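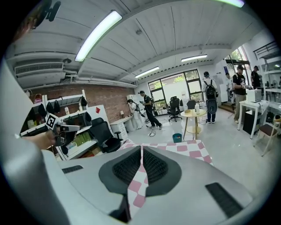
Fig. 1. Pink-and-white chequered mat, lying on a floor.

Miltthorpe College
Department of Home and Interior Studies
Course handout: Floor Coverings in the Home
Session 9: Checks, Repeats and Small Mats
Course leader: Xiomara Oyelaran
Wed 6 October

Purpose of this handout

This handout accompanies the ninth session of the course. It sets out the main terms used when speaking of checked patterns, gives a method for planning a checked floor or mat, and states what students are expected to prepare for the practical. It should be read together with the handout on stripes issued at the previous session. Students who missed that session may collect a copy from the department office.

Material marked "further" is not assessed.

1. Terms

A check is a pattern made of squares or near-squares in two or more colours. In everyday speech the word covers a great many patterns that a buyer or a maker would want to keep apart. The following terms will be used in this course and in the written paper.

Plain check, or chequerboard. Squares of equal size in two colours, each square meeting its own colour only at the corners. The black and white hall floor is the best-known case.

Gingham. A woven check in which equal stripes of colour and white cross each other. Three tones result: full colour where coloured stripes cross, white where white stripes cross, and a middle tone elsewhere. A printed copy of gingham is common on wipe-clean goods and may be called gingham-pattern, but it should not be called gingham without that addition.

Windowpane. Thin lines crossing on a plain ground, leaving large open squares.

Tartan. A woven check in several colours with stripes of differing widths in a set order. Tartan is dealt with in the textiles option and will not be taken up again here.

Repeat. The smallest part of a pattern which, when copied across and down, gives the whole. In a plain check the repeat is two squares by two squares. Students lose marks every year by giving the repeat as a single square.

Ground. The colour that reads as lying behind. In a plain check with equal squares neither colour is strictly the ground, although the paler one is usually taken for it.

2. Why checks are used on floors

The check is an old floor pattern for practical reasons. Square pieces of stone, clay, cork or carpet are easy to cut and store, and a damaged square may be lifted and replaced without disturbing its neighbours. Two colours of stone from two quarries could be used together where neither quarry could supply a whole floor. The pattern therefore followed from the way the floor was made, and it was kept when floors came to be printed in one sheet and the reason had gone.

There are also reasons of upkeep. A floor in one flat colour, whether very dark or very pale, shows dust, crumbs and scuffs readily. A broken pattern hides them to some degree. This should not be overstated to a client. White squares in an entrance will need washing as often as a white floor would.

Finally, a check gives the eye a measure. Equal squares appear smaller as they lie further off, and a person entering a room takes in its depth without effort. Large squares in a small room can make the room seem cramped, and very small squares in a large room tend to blur together from the door. Flurner, in the set reading, recommends that a square be seen whole at least six times along the shortest wall. The department regards this as a sensible starting point for coursework.

3. Colour

Two matters must be considered separately: the difference in lightness between the colours, and the colours themselves.

Where the difference in lightness is great, as with black and white, the pattern is strong and will be the first thing noticed. Where it is small, as with cream and pale grey, the pattern is quiet and may disappear in evening light. Pink and white together usually sit between these two. The result is lively at close range and soft from across a room, and it is often chosen for bedrooms, playrooms and bathrooms. A red and white check of the same size would be read by most people as belonging to the kitchen or the table.

Students should always test colours lying flat. A sample held upright at a window receives far more light than it will on the floor, and pale colours are nearly always chosen too pale as a result. Place the sample on the floor, stand at the door, and look at it once in daylight and once under the room's own lamps. Record both.

Further: Tang's essay on faded colours compares household check cloths kept in drawers with those kept on show. It is available in the reading room and is worth the time of anyone considering the textiles option.

4. Planning a checked floor

The method taught on this course is as follows.

Measure the room at both ends and in the middle, in each direction. Few rooms are truly square and the smallest measurement is the one to work from.

Find the centre of the room by marking the middle of each pair of facing walls and joining the marks with a chalk line. Where the two lines cross is the centre.

Decide whether a square or a joint is to lie on the centre. Draw both on squared paper before deciding. The choice that leaves wider cut pieces at the walls is to be preferred. Narrow strips at the edge look mean and, in hard materials, are apt to crack.

Check the view from the main door. If one wall is out of true, set the pattern square to the wall that is seen first and let the uneven cuts fall behind the door or beneath furniture.

Worked case. A square room at Rekum House, used for the August summer school, is to be laid with squares of 200 mm. The usable length between skirtings comes to 13 full squares with a remainder. Thirteen is an odd number, so a square placed on the centre gives a whole row down the middle and equal cut pieces at either side. It also gives the same colour at all four corners of the full squares, which most clients prefer even if they cannot say why. With an even number the corners would differ in colour along each wall.

Note that goods sold under a round size may measure slightly less. The sample squares held in the department are sold as 200 mm and measure 197 mm. Over 13 squares the shortfall is 39 mm, which is enough to spoil a border. Always measure the goods themselves before the plan is drawn up in full.

5. Small mats

A mat is treated as a floor within a floor. The same rules of scale apply, but the edges are now in plain view and deserve more thought.

A checked mat should, where possible, finish on a whole square on all four sides. Where it is cut from a longer roll this will not always be so, and a plain binding in the darker of the two colours will make the break less plain. A checked mat on a checked floor is rarely a success. On a wooden floor it should be laid with its edges in line with the boards, and a mat that has turned even slightly will look careless in a way that a plain mat does not.

Safety must be mentioned in any written recommendation. Loose mats should not be placed at the head of a stair or across the swing of a door. On a smooth floor an underlay with some grip is required, cut a little smaller than the mat so that it does not show. Curled corners should be flattened before the mat is put into use.

Care instructions vary with the material. Students should copy them from the label in full and attach them to the plan.

6. Preparation for the practical

Each student is to bring the following to the next practical:

A plan of one room on squared paper, showing the centre lines and all cut pieces.
Two colour samples, with notes on each in daylight and in lamplight.
A drawing of one repeat, in colour, from any checked article in the home.
A steel rule. Cloth tapes stretch and will not be accepted for measured work.

Plans drawn on a computer are allowed, provided that the measurements are written in by hand on the printed sheet.

7. Questions for seminar discussion

Is a printed gingham-pattern mat a lesser thing than a woven one, and on what grounds?
At what size does a check cease to be read as a pattern and begin to be read as separate blocks of colour?
How should a plan be changed for a client with poor sight, for whom a strong check may be mistaken for a step?

Set reading

Flurner, Patterns Underfoot, chapters two and three.
Tang, Faded Colours in the House (further reading only).

Queries about this handout should be addressed to the course leader through the department office. Extensions for the practical plan must be requested in writing before the session.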